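**Eyebrow tinting at home, is 10 minutes too long?**

**aileen_samonte** wrote:

Good evening to all. I bought the Clavavar tint in dark brown. The leaflet says 10 minutes, but the girl in the shop told me to take it off after five. My brows are quite fair and I have an evening with my husband's colleagues in February, so I do not want to look angry in every photograph. Who has used it?

**damgaard25** wrote:

I used it for two years. Ten is fine if your hair is coarse. Mine took the colour well and it stayed until the third week.

**lovely_t** wrote:

I must disagree with damgaard25. With ten minutes my skin was also brown, and it took four days to go. Please begin with three, wipe a small part with cotton and look. You can always put more.

I did mine again before dinner, with only the small mirror, and I am content with the left one. 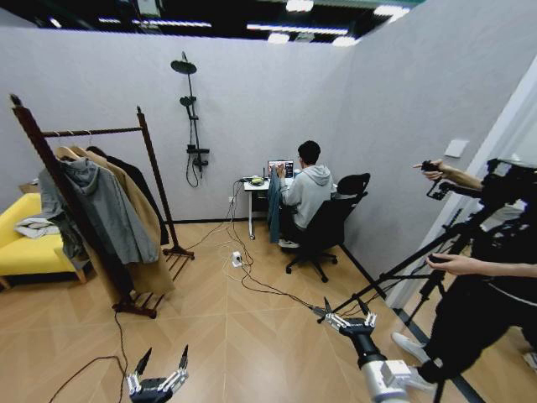
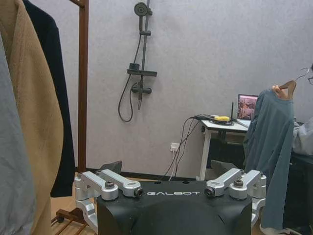 The right one I will correct next week. Also, do the skin test behind the ear 48 hours before. I did not do it the first time and I was lucky.

**damgaard25** wrote:

Four days is because you did not put cream around the brow first. The product is not guilty.

**lovely_t** wrote:

I did put cream. It was a thin layer, I admit this.

**pleneo_fan** wrote:

Why not pay for it? In my town the salon asks 25 and they also shape them. The Clavavar set plus the brush was nearly the same for me.

**aileen_samonte** wrote:

25 is once, and the tube is for many times, so I prefer to learn. Lovely, which cream did you use? I have only the Jarkel hand cream, the 100 ml one.

**lovely_t** wrote:

Hand cream is too soft in my opinion, it slides into the hair and then the colour does not hold. Plain petroleum jelly is better.

**damgaard25** wrote:

On this we agree.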